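# Itedthorpe Machines at Home Group – minutes, December

Present: Elspeth Laing (chair), me (minutes, also biscuits), and the usual lot from the shop and the flats. Kettle on at 7, started a bit after.
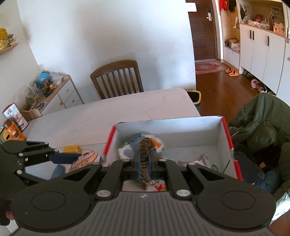
*Item 2: hair tie held over the open box, rest of the table still to do.*

**1. Last time's minutes**
Agreed, once I'd fixed the spelling of Gudedis. Sorry again!

**2. Clearing a table – can a machine do it yet?**
We spent most of the evening on this one. Elspeth thinks small soft things are the real test, and I'm coming round to her view. A bottle stands up and stays put, but a fuzzy hair tie flops over the fingers and dangles, and whatever is holding it has to cope with that. I said I lose hair ties with two perfectly good hands, so let's be fair to the gripper.

Then there was a long chat (too long, my fault) about knowing where things belong. Does a packet go in the box or the bin? Does a bottle with a cap on go back on the sideboard? My own family can't agree on that, so I don't see how a machine is meant to guess. Elspeth would like it to ask. The shop side would hate being asked, they want it told once and left alone.

Clothes we didn't settle at all. A jacket in a heap is still a person's job as far as I'm concerned.

**3. Shop floor**
Mirzaei's have been keeping a tally of returns sorted by hand: 151 in a week, of which 29 went on the wrong shelf. That's people, mind you, so we all felt a bit better about the machines. They'd happily hand over the boxed goods tomorrow – loose bits and bobs, no.

**4. Vuvarix quote**
Read out. Silence, then laughter. It covers hire and setup but not anyone to come out when it sticks. Elspeth to write back and ask for a shorter hire, 5 days at most.

**5. Where we got to**
Picking up one thing, yes. A whole messy table without somebody standing by, most of us said not yet. Two said never, and wanted that written down, so there it is.

**Actions**
- Elspeth: reply to Vuvarix
- Me: list of everyday small things to try, soft ones first
- Mirzaei's: carry on with the tally until the next meeting

Closed at 9.10. Bring your own mug next time, please, we ran out.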